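Shelf notebook, Kevwood workshop, back bay
January, started 7:40 in the morning

Coffee first, then the shelves. I've been putting off the re-sort since before the holidays and the pile of stuff with no home has won, so I'm giving it the whole day and writing down what goes where as I go. If you're reading this because you can't find something, start at the bottom of the entry, where I've tried to be more orderly!

The old layout went by supplier, which made sense when we had two of them. Now we've got Brarnen parts in three different places and the Ishida order split between the top level and the floor, and every time somebody wants a bracket we all go for a walk. So the new rule is by use. Things we reach for daily go between knee and shoulder, spares go up high if they're light, and anything I'd need help lifting stays at the bottom no matter whose it is.

Pulled everything off the first run before 9. Wiped down the shelves (filthy, the rag went straight in the trash) and found a label roll I had reordered twice. Also a box marked CABLE TIES that was full of hinges. I've crossed it out and written HINGES, but the lid still says CABLE TIES on one side, so sorry in advance.

The count on the small Brarnen brackets came to 336, and the sheet says 80. I went through them again because I didn't believe it, same answer. My guess is that the summer delivery never got entered. I've changed the sheet and put my initials by it. We do not need more brackets, please do not order more brackets.

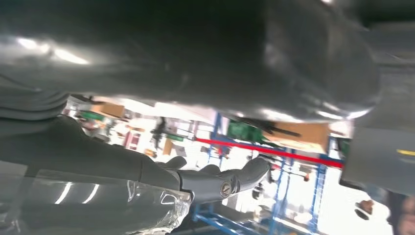

Shelf notes by the stores lead, Kevwood back bay

The blue shelving is staying where it is. I went back and forth on turning it to face the bench, and I even had the tape out, but we'd lose the straight walk through to the door and I use that all day long. The red bar stays too. It's the one bit of color you can spot from anywhere in the bay, so I've started using it as my landmark in these notes - "above the red" means light things only.

Cardboard is the next thing to fix. We have boxes sitting up on the shelves in every shade of brown, and from the floor I can't tell one from another. I'd like to move the daily stuff into open crates, green for ours and any other color for the Pledance job, so it doesn't all drift together again. Long thin things are a nuisance as well. They get laid across the top of whatever is nearest and then you can't get into what's underneath. A tall bin by the end post would sort that out, and I think there's one behind the compressor.

Bagged parts: leave the clear plastic on until you need what's inside, but fold the end over and tape it. The ragged ends catch on everything, and I had one come down on me with the contents following right behind.

Where things are as of 4:30:

Brackets, Brarnen, small - second level, left end
Hinges - second level, in the box that half says cable ties
Cable ties - no idea, still looking
Ishida order, 107 pieces, checked against the slip - third level, all together at last
Pledance job, 16 kits - bottom, right end, don't borrow from these
Label rolls - my desk drawer, ask me

Still to do: second run, the tall bin, and new labels for all of the top level. My knees have had enough for today.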